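How to Oil a Wooden Workbench Without Buying Half the Store

Walk into any hardware store and ask how to protect a wooden workbench, and you will come out with a conditioner, a sealer, a top coat, a special pad and a can of something with a mountain on the label. I have been suspicious of this for years. A bench is a thing you hit with hammers. It needs a bit of oil now and then, and most of the rest is salesmanship.

What you need

Boiled linseed oil or plain tung oil. Cotton rags. Sandpaper in a medium and a fine grit. A scraper, if there is old glue. A pair of gloves. That is the list.

I tried the Gurnatier bench kit because a reader, Rehema Kinyua, wrote in and asked whether it was worth the money. It came with four bottles. Two of them smelled the same to me, and I could not tell the treated halves of my test board apart after a month of use. Rehema bought it anyway and says she likes the applicator. Fair enough.

Step 1. Clear and scrape

Take everything off, including the vise if it unbolts without a fight. Scrape dried glue with the blade held low, going with the grain. Don't use a chemical stripper on glue drips. I know the videos do it. The scraper takes a few minutes and doesn't stink up the garage.

Step 2. Sand, but not much

You are taking off dirt and raised fibers, so stop when the surface feels even. People will tell you to work up through every grit to a mirror finish. On a bench that gives you a slippery top, and your work slides around on it. I stop at fine and have never regretted it. Vacuum the dust, then wipe with a barely damp rag and let the top dry.

Step 3. Oil it

Open a door or window. Pour a small puddle in the middle and spread it out with a rag until the wood looks evenly dark. Pay attention to the end grain, which drinks far more than the face. Wait 20 minutes or so — go by the look of it, not the clock — and wipe off everything that is still sitting on top. All of it. Sticky benches come from oil left behind, whatever the forum says about humidity.

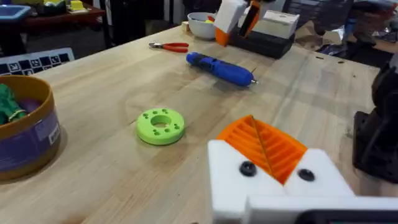 Give it a full day before a second coat. Two coats are plenty for a first go. I have seen a recipe calling for one coat a day for a week and then one a week for a month, and I would like to meet the person who finished it.

Step 4. Deal with the rags

This part I am not sceptical about at all. Rags wet with linseed oil can heat up on their own and catch fire. Spread them flat outside, one layer, away from anything that burns, until they are stiff and dry. Or put them in a metal can full of water with a lid on, and ask your local waste site how they want them. Never ball them up in the trash.

How often?

The can says every 90 days. The can is sold by people who make oil. I do mine in January, and again if water stops beading near the front edge, where my sleeves rub it.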